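Re: [drulham-swap] Boxes for the October exchange
September 5, 2024

On the list it was written:

> Can someone tell me how to send the seed jars to Bitik?
> Last year two of mine arrived in pieces, and the post
> office said the box was too big for them. Also, is it
> still 40 members, or did the list become longer?

Hello all,

I try to answer both questions. We are now 45 members, so please prepare a few more portions if your harvest permits it. Beans are most wanted. Of tomatoes we have already plenty, I think, but the old yellow one from Zwane is always welcome.

About the jars: I have sent glass by post for 19 years, and I lost only one jar, which was my own fault. The size of the box is the main thing. It should be brown corrugated cardboard, and only a little larger than what is inside.
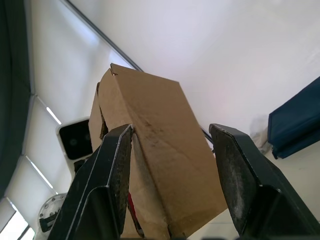
How to pack

1. Wrap each jar in two sheets of newspaper, also the lid.
2. Put crumpled paper on the bottom, as thick as your thumb.
3. Stand the jars upright, with cardboard between them.
4. Fill the top, close the box and shake it gently. If you hear something, open it and add more paper.

I do not use plastic bags for beans, they become moldy too easily. Paper envelopes are better, and you can write on them the name and the year. Please write clearly — last time I had 9 envelopes that I could not read, and they are still in my drawer.

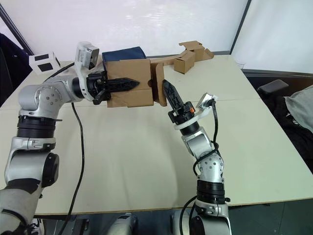
For the label I use the Flivuro sheets, which stick well also in cold weather. Write the address by pencil first and then by pen. Put a second paper with the address inside the box, in case the label comes off.

If you do not want to send glass at all, you may bring your jars to the meeting in Drulham and I will take them in my car. I have space for nearly all of them, but please tell me before.

Greetings from a rainy garden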